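Fishing the Pliststead canal this month, a few notes from the last trip. Posting as a thread so I can find it again next year.

1/ Kuo-hua Hsu and I got to the lower lock before it was light. No wind, water a bit colored after the rain. We were after perch and took whatever else came.

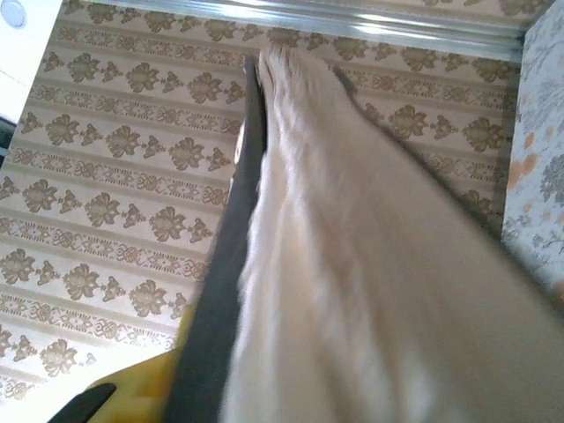
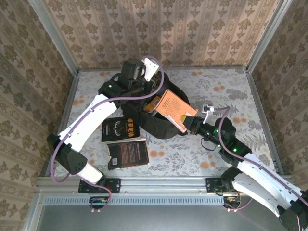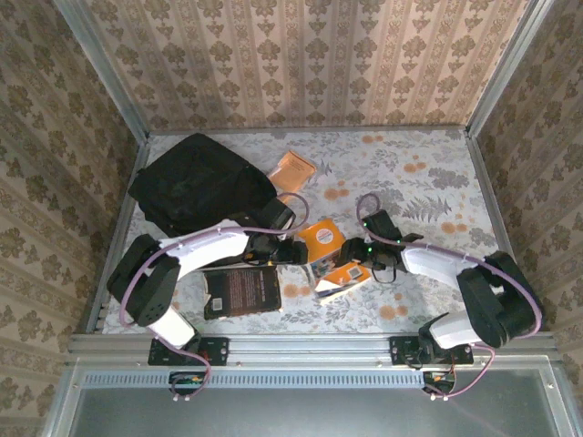 2/ Rods were the same as last time. I had the seven foot light spinning rod with six pound mono. Kuo-hua fishes braid with a short fluorocarbon leader and says I should switch. I lose fewer fish on mono because it stretches a little, so I'm staying with it.

3/ First spot was the wall below the lock gates. Perch hold tight to the stone there in October. Cast along the wall, let the jig touch bottom, lift it a foot, let it drop. Most bites come on the drop. If the line stops early, set the hook.

4/ Bait was a small soft plastic on a 3 gram jig head. Brown worked. White did nothing until the sun was on the water, then it was the only one they wanted for a while.

5/ Snags are bad on the inside of the bend. There's an old tree under there and it has eaten a lot of my tackle. Cast short of the reeds and keep the rod tip up.

6/ Final count was 34 perch between us. Most were small. Best one was Kuo-hua's, 13 inches, off the second set of steps.

7/ Also one pike that took a perch on the way in. It held on almost to the bank and let go. No wire on, so just as well.

8/ Someone asked about access. Park by the Kong bridge and walk down the towpath. The gate by the pump house is locked now and you have to use the stile. It's slippery, so wear boots with some grip.

9/ You need the day ticket. Lai-ching Tse at the tackle shop sells them and she opens early. She also has minnows if you want live bait, but call first, they run out.

10/ Hook tip: pinch your barbs. Perch swallow a jig fast when they're feeding hard and a barbless hook comes out with one turn of the forceps. Watch the gill plates, they're sharp. I still have a cut on my thumb.

11/ Hoi-yan Chang fished the Fenska side the same morning and had two bites in four hours. Same water, same lures. It's much shallower over there and I think the fish have already moved off it.

12/ Next time I want to try the deep hole above the lock with a drop shot. Chi-keung Chuang has done well there with worms, hook set a foot above the weight. Will need to borrow his net, mine has a hole in it.

13/ Correction to 6, the big perch was from the first set of steps. Kuo-hua just texted me.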